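Jodska 数据组通讯：手持夹爪示范采集进展

本期说明 Hakgate 采集点的工作情况、片段验收口径的变更，以及下一版数据包的内容。训练侧的结果由 Nasution 项目另行通报，本文只涉及数据。

一、采集进度

截至本期截稿，Hakgate 采集点累计录得双手示范片段 3,340 条，其中 844 条在复核中被退回，未进入训练集。退回片段不删除，原始文件保留在冷存储区，标签记为“hold”，后续若验收口径放宽，可以重新筛选，不必重录。

退回原因按数量由多到少排列如下：

标记板在关键时段被遮挡，位姿轨迹出现断点；
左右两路数据的时间戳偏差超出允许值；
起始姿态不符合任务单要求；
操作者中途停顿过长，动作意图无法判定。

第一类最多，集中在双手靠近的任务中。两把夹爪相向移动时，一侧手腕稍有内旋，标记板就会转出头部视角。单手任务中同类问题很少。从本期起，双手任务的任务单增加一条要求：两爪相遇阶段，标记板的图案面应朝向头部相机，手腕内旋幅度以不丢失图案为限。

二、采集台布置与操作流程

双手任务使用小型木面工作台，台面铺白色平板，操作者坐在近侧，左右手各持一把夹爪。白板的作用是统一背景，减少木纹反光对分割结果的干扰。板面上只放当次任务单列出的物体，任务单以外的工具、笔和线材一律移出板面。

每个片段按以下顺序执行：

操作者就座，双手持夹爪，停在任务单规定的起始位置；
两爪指尖在板面中部轻触，作为左右两路数据的对齐点；
分开，保持静止，等待记录端确认；
执行任务动作；
回到起始位置，结束记录。

第二步的指尖轻触不可省略。两把夹爪各自带有独立时钟，仅靠开机时的软件同步，长时间采集后会产生漂移。指尖接触在两路开合与惯性数据上都会留下可辨认的峰值，同时头部视角可以看到接触发生的位置，三者相互校验，漂移可以在后处理中逐条修正。轻触时不要用力，力度过大会使指端产生弹性变形，峰值变宽，定位精度反而下降。

杆状物夹持任务另有要求。此类任务中，两侧垫块应从杆体两侧对称压紧，杆体尽量保持竖直。若杆体由两种颜色或两种表面的部分组成，须在片段备注中写明夹持的是哪一段，因为光亮表面与哑光表面在近距离视角中的成像差别明显，混在同一标签下会影响抓取点的学习。 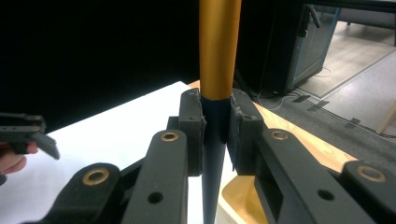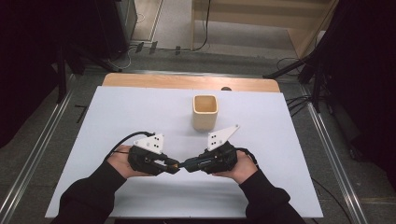 图 1：夹爪视角，两侧垫块夹持双色杆体，夹持部位以深色段为主。图 2：头部视角，左右夹爪指尖在白板中部接触，远侧为方形小杯。

三、验收口径变更

旧口径以整条片段为单位，任一时段出现轨迹断点即退回。这一做法简单，但损失较大：不少片段的断点出现在动作完成之后的回位阶段，对学习没有影响。

新口径把片段分为接近、接触、操作、撤离四个阶段，分别判定。接触与操作两个阶段不允许断点；接近阶段允许短断点，由插值补齐，并在元数据中标注；撤离阶段的断点不计入。对齐点缺失的片段仍整条退回，不作补救。

复核人员需要注意，插值补齐的轨迹不得用于速度统计。上一版数据包中有一批片段未加标注，导致速度分布尾部偏厚，相关条目已经更正，下游若仍在使用旧版索引，请尽快替换。

四、硬件维护

夹爪连杆为打印件，转轴处装有铜色衬套。长时间使用后，衬套孔与轴之间的间隙会增大，表现为夹爪闭合时两侧垫块不同步，开合读数与实际间距不一致。每连续使用 48 小时应做一次间隙检查，方法是将夹爪闭合到标准块规上，比较左右两侧读数，超差即停用。

垫块属于易耗件，接触面的磨损会改变等效摩擦条件。更换垫块后必须重新标定闭合零点，并在设备日志中登记更换时间。同一任务批次内不要混用新旧垫块。备件清单保存在 Gikcombe 仓库的共享目录，领用后请在表中扣减。

线缆方面，夹爪尾部引出的线应留出足够余量，走向以不牵动手腕为准。地面线缆须用胶带固定，架腿附近不得堆放可滑动的物品。采集中若感觉到线缆牵拉，应放弃当前片段，不要边调整边录，这类片段的惯性数据基本不可用。

五、标注与元数据

每条片段的元数据字段本期增加到 7 项必填：任务编号、操作者编号、左夹爪编号、右夹爪编号、物体编号、对齐点时刻、垫块批次。前五项由记录端自动写入，后两项由复核人员确认。单手任务中未使用的一侧填“none”，不要留空，留空会被校验脚本判为缺失。

物体编号以物体表为准，不接受自由文本。遇到表中没有的物体，先在表中建立条目再开始录制。颜色、材质只写能够确认的内容，不能确认的填“unknown”，由后续环节补充。

片段备注栏可用自由文本，建议写明异常发生的大致时刻和所在阶段，例如“接近阶段，左侧标记短时丢失”。只写“异常”或“有问题”的备注对复核没有帮助，本期有近一成的退回片段属于此类，复核人员只能逐条回看。

六、下一版数据包

下一版数据包计划在九月发布，按新口径对全部存量片段重新判定，包含此前标为“hold”的部分。目录结构不变，索引文件增加阶段起止时刻和插值标志两列。读取脚本需要同步升级，旧脚本遇到新增列会报错退出。

Nasution 训练侧提出，现有数据中物体初始位置过于集中，多数位于白板中线附近的远侧区域，策略在物体偏左或偏右时成功率下降。采集点将从下一批任务起，按网格随机给出物体初始位置，由记录端在每条片段开始前显示。操作者按提示摆放即可，不需要自行判断分布是否均匀。

对验收口径有异议的，请在星期二例会前把片段编号和理由写入 Gikcombe 仓库的议题列表。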